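Can a robot tidy the potting shelf yet? Sort of

I've killed enough houseplants to know the worst part of the hobby is the mess: half-used bags of soil, seed packets everywhere, a basket you can never find. So when Reiko Matsuda at Nishimura told me her group has been giving that job to a pair of robot arms, I got myself over there one morning in December (coffee in hand, very keen!).

The job is called Elura, and it's easy to explain. Sort out a small corner of garden supplies, bags and baskets and all, the way you or I would on a slow afternoon. Reiko's colleague Jomar Policarpio set it up and says soil bags are the bit he worries about most, as they sag and slump whichever way they like.
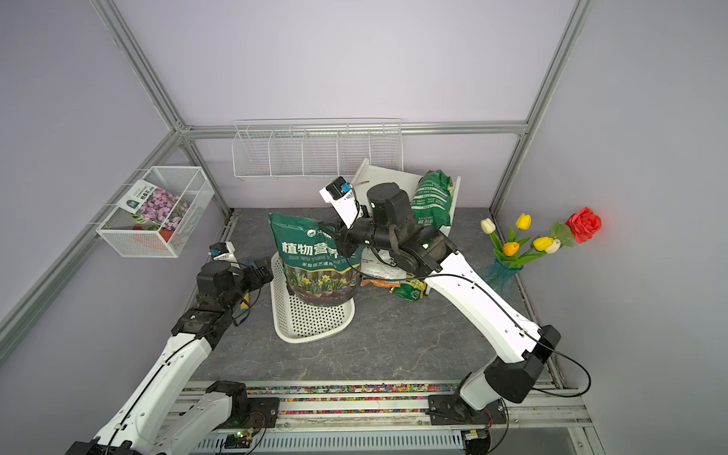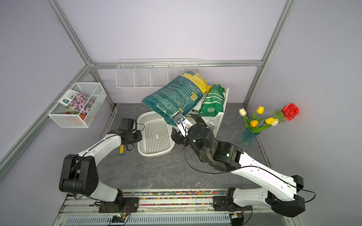 Two arms, soil bags and a vase of fake tulips at Nishimura.

So, would I have one at home?

Not this year. Jomar gives the arms 20 minutes for a job I'd finish before the kettle boiled, and he still stays close by in case a bag gets away on them. Seed packets are another headache, being so thin and slippery.

I'm more hopeful about shops, though. Kenza El-Sayed runs the garden centre at Pevitz, and she'd happily let a slow machine straighten her shelves overnight, when there's no one waiting to get past with a trolley. Her one condition is that it doesn't rip the bags, and fair enough, I've swept up after a few of those myself.

The group plans to try 8 more household chores next, starting with the cutlery drawer.

Recent items
Grinevik opens its second repair counter
Norbert Jelínek on window-washing machines
We tried folding towels against the clock
Mio Ikeda's guide to winter herbs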